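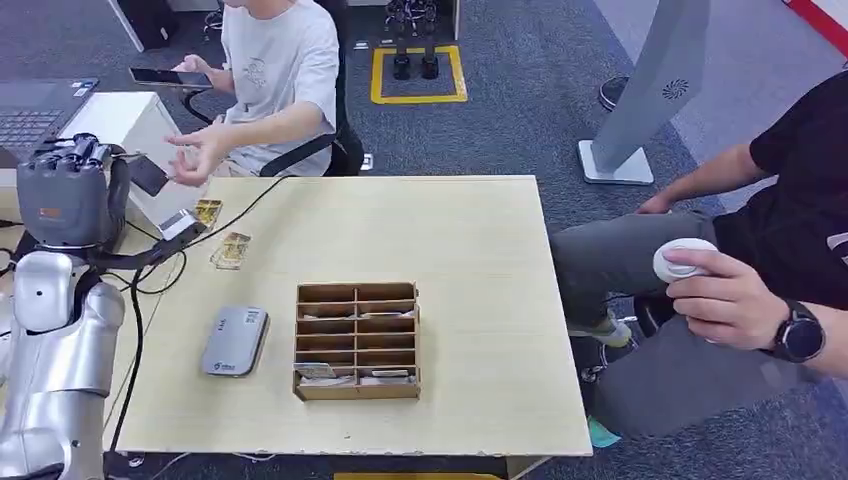
Sunday and the phone says 1,631. Same as Saturday night. Titilayo puts it face down on the bench and ties her left spike. Then picks it up again. Still 1,631.

"You're up third," says Archana Vashisht. Not looking at her. Archana never looks at you before a jump, she looks at the pit.

Wind from the parking lot side. Bad wind. The Kendavach track has no stands to block it, only a fence and a row of little trees somebody's uncle paid for. November and she's in a crop top because Grovis sent the crop top. Grovis sent two crop tops and a bag and a sheet of rules. Show the logo. Smile in at least one. Post by six.

She was better when it was one coach and a rake. She thinks that a lot now.

First jump, foul. By a toe. Red flag, and she laughs for the girl filming on the grass, because the girl is nice and came on two buses. Inside she's not laughing. Inside she's counting steps again, the whole run-up, backward.

"Move the mark," Archana says.

"How much?"

"You know how much."

She doesn't know. She moves it a shoe length and hopes.

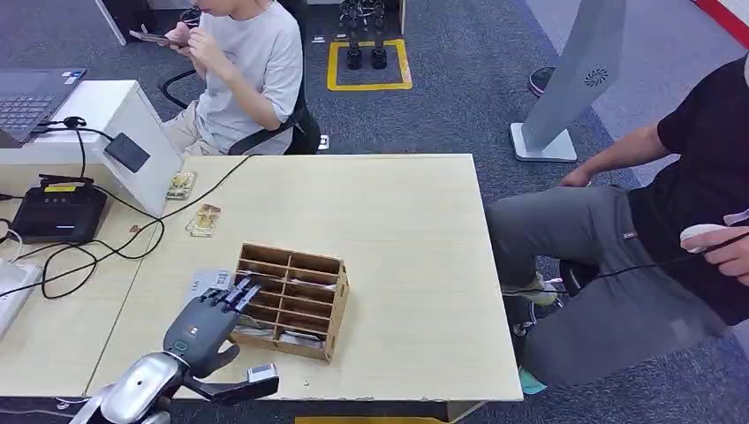 Open box, small compartments.

Second jump is legal and short. Fifth place, maybe sixth. The girl from Mivden goes way past her, no makeup, socks that dont match, hardly anyone following her anywhere. Lands like a dropped bag and just walks off brushing sand from her knees. Doesn't check anything. Doesn't even check the board.

Titilayo gets her phone out behind the bag. A message from the Grovis man. Love the energy!! Can we get one mid-air? Can we get the logo not folded? Then under it one from her mother. Did you eat.

She had some rice at seven. She writes back yes.

"Akinola," the official calls. Wrong way, like always, hard in the middle. She used to correct people. Back when she had 4 followers and two of them were cousins she corrected everybody.
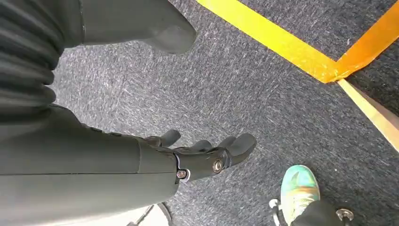
She walks down to the mark and then past it. One more shoe. Archana sees, and folds her arms, and that's either good or terrible.

The wind drops a little. Or she's decided it has. She rocks back. Somebody's kid is yelling about a hot dog. The girl with the camera gives her a thumbs up and she shakes her head – no, not this one – and the girl doesn't get it, keeps filming, and then does get it and lowers the thing to her lap.

Go.

Eight strides and she stops counting. Board under her foot, all of it, she can feel the whole plank. Then air. No face on. Mouth wide open probably, ugly, the top ridden up and the logo in a fold somewhere. She reaches for her own feet and the sand comes up and hits her hard.
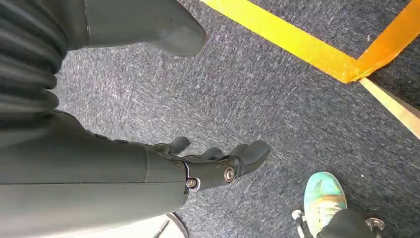 White flag.

She sits there a second to long. Sand in her teeth. The tape goes out, the man bends over it, reads it, reads it again.

"That's you," Archana says from behind the rope. Looking right at her now.

"Is it enough?"

"Get out of the pit. People are waiting."

The girl runs over, all sorry, I didn't get it, I only got the start, you waved me off so I – and Titilayo says it's fine. It's fine. She spits sand. Her phone is buzzing in the bag and she goes to find her sweatshirt first, the old gray one with the burn hole, and pulls it on over the top.

Then the board turns around and she goes up on her toes to read it.

Contact the editors | © All stories remain with their authors | Back to top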